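Resetting a two-arm table after a long week of sorting

I look after one cell, a two-arm table where the job is sorting play food into a wire basket. After enough hours it gets sloppy. Grips land a little to one side, a cable starts rubbing, and whoever is driving it blames the peppers. So every 2000 cycles I do a full reset, and these are my notes, cleaned up because Kanini Mwaipopo asked me to stop explaining it over the phone.

You'll want a set of hex keys, a soft brush, a lint-free cloth, some fresh cable ties and a paint marker. Allow 98 minutes the first time (yes, I timed it).

Start with the power. Park both arms, hit the stop, then switch off at the supply. Keep a hand under each arm when you cut it, because they drop! Then clear the table completely and look over the produce. Throw out anything split or sticky. The soft stuff like the leafy heads and the grapes gets the most abuse.
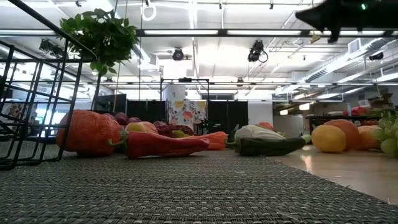 Next, fasteners. Go around the table frame first and check every bracket and clamp, then the arm bases, then work outward joint by joint. Don't crank on them. You're only looking for one that moves, and when you find it, back it out, clean it, put it in again and draw a paint line across the head. Next time you can see at a glance if it has turned.

Then cables. Power still off, move each arm by hand through its whole reach, slowly, and watch the loops. You want enough slack for the farthest reach and not so much that a loop can snag on a finger. Aldo Donati likes his ties tight and I like mine loose enough to slide a pencil under — we've agreed to disagree, but on my table it's the pencil.
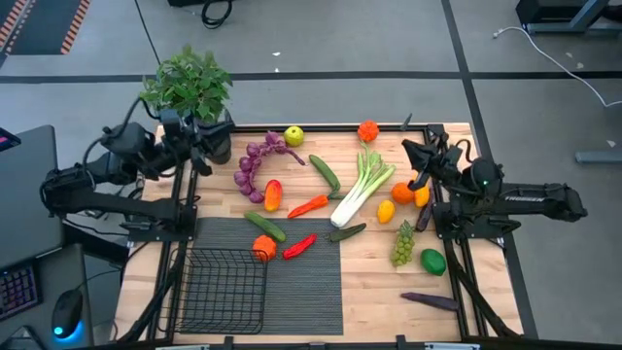
Brush out the gripper fingers and wipe the faces. Dust from the foam pieces builds up in there and it really does change how things slip. Check that both fingers close evenly, with no daylight at one end. If they don't, loosen the finger screws, close the gripper gently on a flat piece of card, and snug them up again.

Now power back on and home the arms one at a time. I write down the home offset for each joint in the log. If one has shifted by more than 6 counts from last time, stop and go find out why before you zero it away. I skipped that once in December and spent two evenings chasing a loose base screw.
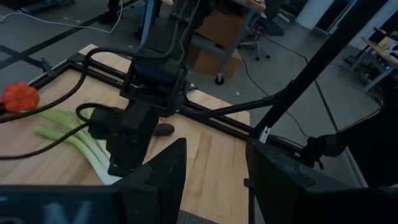 For the test run, I use long floppy things first and round things second. Go at low speed, pick, lift, hold, put down, then swap arms. Listen as much as you look! A click at the same point in every lift usually means a cable tie catching on a bracket. If it all sounds fine, bring the speed up and run the normal job for a while before you hand it over.

Last thing, write the cycle count on the tape by the stop button. Mine says 3050 at the moment, so the next one's due at 5050.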